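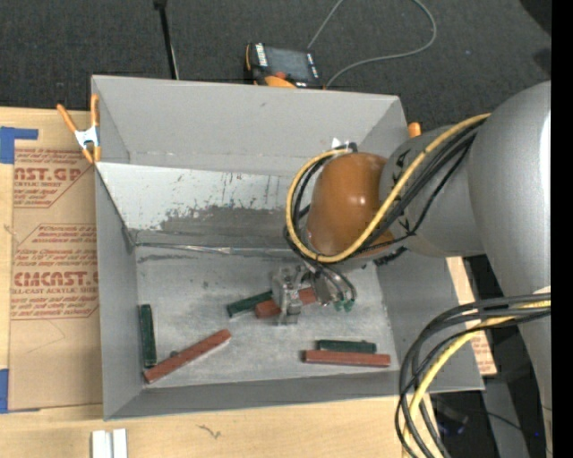
Slide 4. Wear in returnable totes

Notes: keep to 12 minutes, questions at the end.

Ekby site, October count: 1029 totes in circulation, 57 pulled for surface damage. Give both numbers, then move on.

Scuffing on the floor of a tote is cosmetic. A crack at a corner is a reject. Say this twice, as the Halonen checklist lists both under "damage" and people mix them up.

Abrasion depends on load, grit and travel distance. Grit matters most. Totes on the Trukgate route come back dusty and wear faster than those on the Odik route, with the same parts inside.

Cleaning: warm water, mild detergent, no scouring pads. Labels off before washing.

If asked about liners: trial not finished, no figures yet.

Next slide: cost per trip.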